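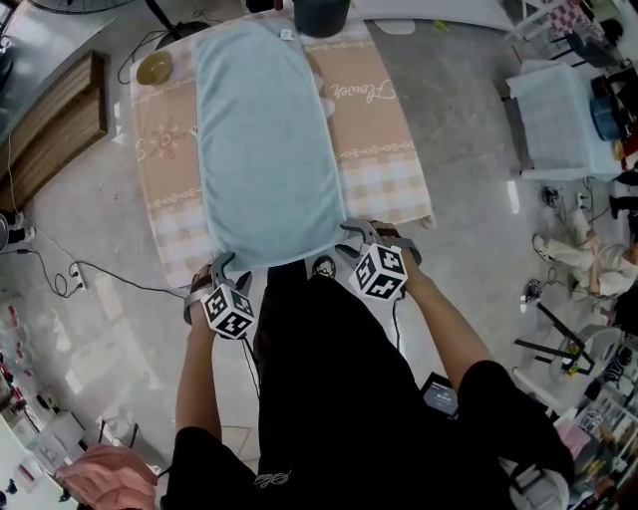 Sostel will start using a written rulebook for demonstration recording on 27th July, and it runs to 101 clauses. The company's Sarside site teaches robots to do household chores by having people do the chores first, with grippers in their hands. Until now the governing standard was a sticky note reading "be normal."

The new text, known as Wundmont after the meeting room where it was argued over, is stricter. Operators must take hold of cloth at the corners, keep the markers on top of the grippers uncovered, and leave the table as they found it between takes. Clause 2 defines a towel. It took an afternoon.

"We reviewed 3000 takes and threw out 706," said Åsmund Halvorsen, who drafted most of it. "A lot of those were cables. People do not respect cables." Cables now have their own chapter, plus an appendix.

Lwazi Modise, who trains the operators, welcomed the rules and asked for a shorter version - one page, large type. Lie, the outside reviewer, is expected to comment in August.
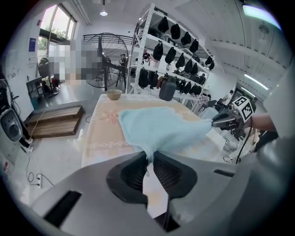 What happens to a take that breaks a clause?

It gets flagged, kept out of the training set and recorded again, usually by the same operator. Halvorsen said there is no fine. There is a form.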